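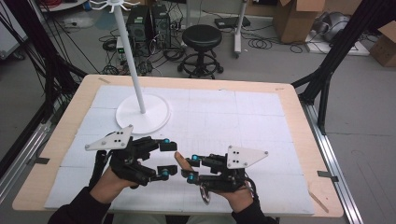 Robot trainers log 3,000 demonstrations, but doubts remain

A start-up teaching machines to do household jobs says it has recorded 3,000 examples of people doing them by hand. Whether that is anything like enough is another matter.

Gosora, which has its workshop in Tundonholm, pays 26 people to wear a gripper on each hand and repeat small tasks at a table. The recordings are fed to a learning system, which is meant to copy the movements with a robot's arms.

"People already know how to handle things," said Ildikó Kiss, who runs the project. "We are writing that down in a form a machine can use."

The firm has not said how often the robot succeeds, or whether it has been tried on objects missing from the recordings. A demonstration in September lasted 2 minutes and took no questions.

Farah Latuheru, an engineer who has worked on similar systems at Keskin, was unimpressed. "You can collect the same tabletop 200 times and learn a lot about that tabletop," she said. "My kitchen has a cat in it."

Kiss said recording would move into homes in Bukville next year – though she would not say how many households had agreed. Gosora is still advertising for wearers, with shifts starting at 8am.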